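Posted 2023-05-01

I have worked on the grounds crew long enough to be suspicious of any meeting that has pastries at it. The one in the long building had two boxes of them, and a man from Okidska with a slide that said "5 hours back, every week, for every member of your team."

Back to whom, he did not say. Bernadette Quinlan asked him, and he said the time could be "redirected to higher-value tasks." She has been raking and edging here since before I started, and she asked him to name one. He named leaf litter.

So now we have a robot that does the path rounds. It goes out, looks for washouts, weeds, fallen limbs and stones kicked onto the grass, and sends a report to a tablet in the shed. The reports are the part I want to complain about.

I used to do that round on foot with a coffee. I'd pick up a branch when I saw a branch. If the gravel had spilled over I'd kick it back with my boot and keep walking. Now the machine notices the branch, the software opens a ticket, somebody accepts the ticket, and then I walk out and pick up the branch. I have to close the ticket too, or it turns orange. My first full report listed 95 items. I stood out there with the tablet and went through them one at a time, and most of them were gravel being on the edge of a gravel path.

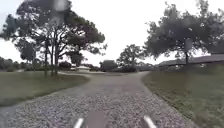 Heading up to the fork, left for the little pale-roofed structure, right for the long building.

Look at where the stones meet the lawn. That edge is soft and uneven, and I like it that way. The software wants a line. Bernadette and I have argued over edges for years and we both agree on this one, so you can guess how bad the idea is.

To be fair to it, and I don't enjoy this, the thing doesn't mind weather and it doesn't skip the far end when its knees hurt. I have skipped the far end. The younger people on the crew like having a list, and one of them told me it's the first time anybody told her clearly what the job was. I had to think about that, because I'm one of the people who should have told her.

What bothers me is the counting. The dashboard says 2,688 "observations" so far and 1,198 "resolved," and my supervisor has begun reading those two numbers out loud in the morning. Nothing I do under the trees shows up there. Looking up at a limb and deciding it can wait until fall isn't an observation, apparently. Neither is talking to a visitor who's lost.

We were promised that no one's hours would change. I asked for that in writing and got a link to a Trulex survey about how I feel. I put "neutral" for everything and wrote my question again in the comment box.

There's a review at the end of May. Bernadette is bringing her own list, on paper, and I'm bringing mine.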